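Flarero: a corpus of political declarations and open letters

Version 3

Flarero is a collection of 600 declarations, manifestos, open letters and printed replies concerned with the political order of Europe. The texts argue about empire, federation, nationhood, church and crown, and about which of these Europe ought to have, keep or be rid of. They come from the Huamán collection of pamphlets, a private library that was catalogued and transcribed over several winters. The corpus is meant for people who study political argument, and it should also suit anyone who wants a readable set of polemical prose with its sources attached.

Half of the corpus, 300 texts, has been annotated by hand. The other half is plain transcription with a catalogue entry.

What is in a record

Each text is one UTF-8 file with a matching catalogue entry. The entry gives the title as printed, a short title, the place of printing where the title page states one, the language, the signatories if any, and a note on condition. Replies carry a pointer to the text they answer. Where a reply answers a text we do not hold, the pointer field says "outside" and the title is given as the replier wrote it, which is often wrong or rude.

Spelling is left as printed. Long s has been changed to ordinary s. Running heads and catchwords have been dropped, footnotes moved to the end of the file, and marginal notes placed in square brackets at the line they stand against.

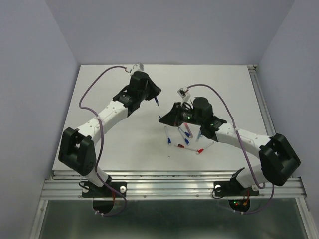 Does the corpus include translations?
Only where the translation was printed as a pamphlet in its own right. These have "trans" in the type field, with the name of the translator if the title page gives it.

Annotation

Annotators marked every passage in which the writer appeals to the past to support a claim about the present. Each passage takes one of 7 labels:

- precedent: a past event offered as a model to follow
- warning: a past event offered as something to avoid
- descent: a claim that one institution or movement grew out of another
- golden age: a lost condition the writer wants restored
- rupture: a date or event after which things are said to have changed for good
- authority: a past writer, council or ruler quoted for support
- silence: a complaint that the opponent has left something out

The last of these caused the most disagreement. A writer may say in a single sentence that his opponent has forgotten the Hanseatic towns and that the towns are the pattern to copy. We label such passages twice, and the spans may overlap. Passages about scripture are labelled only when the writer treats them as history — a sermon on Babylon is left alone unless Babylon is being compared with a named state.

The guidelines were written by Maritza Usuga, who also settled disputed passages. Her notes are in the folder called decisions and are worth reading before the labels are used for anything serious.

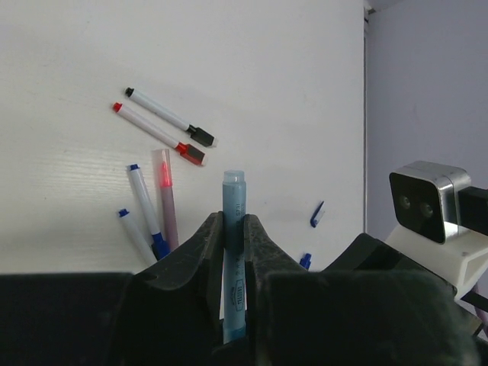 A light blue marker held upright in the gripper.

Known problems

The collection leans heavily towards replies. Whoever assembled the Huamán pamphlets liked a quarrel, and there are several exchanges in which we have every answer and no original. Do not take the share of hostile texts as evidence about political writing in general.

Monarchist and clerical writers are better represented than republicans, and women appear mainly as signatories. Texts from the printers at Flunduvitz were bound too tightly to open flat, and words near the inner margin are sometimes guesses. Guessed words are wrapped in curly brackets.

Some of the language about religious minorities and neighbouring peoples is abusive. We have left it in and set the field "abusive" to true in the catalogue entry, so that such texts can be filtered out for teaching.

Changes since the last version

The duplicate printings have been merged. Where two printings differ by more than spelling, both are kept and the later one has the suffix b. The Latin quotations now have language tags. Place names are linked to a small gazetteer, which gives the form used on the title page beside the modern one.
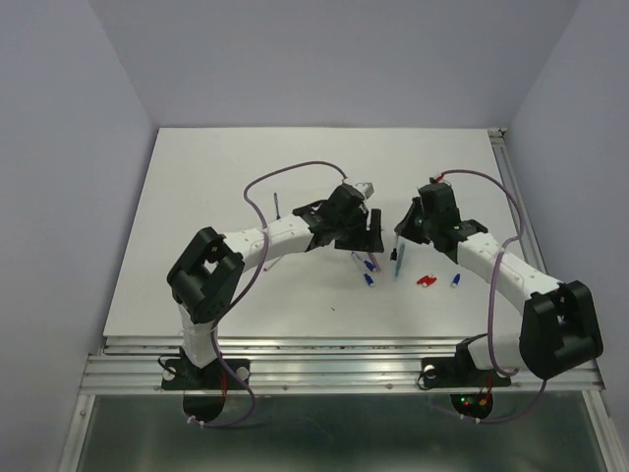

Reading the files with Raltard

Raltard is the small reader supplied in the tools folder. It opens a text beside its catalogue entry, shows the labels in the margin and follows reply pointers in both directions. It needs no network connection. The files can be read in any text editor if you would sooner do without it.

Corrections

Send corrections by opening an issue with the short title, the line number and the reading you propose. If the correction concerns a guessed word, please say which copy you looked at. Corrections are gathered up and applied each July.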